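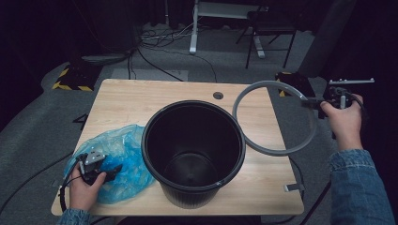

A black plastic pot and a blue bag on the table.

Do you deliver cannabis in Dadincombe?
We sure do, and out to Plidport as well! Most orders reach your door in 45 minutes, though it can run longer on a busy evening in October, so please bear with us.

Is there a minimum order?
Yes, it's $30 before tax, and you're welcome to mix flower, edibles and oils to get there.

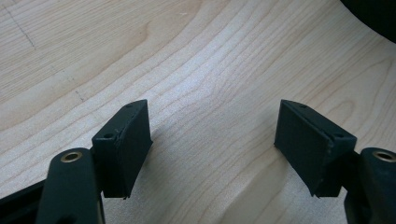 What do I need at the door?
Just your government ID (a real one, please, not a photo on your phone) and the name you used when you ordered.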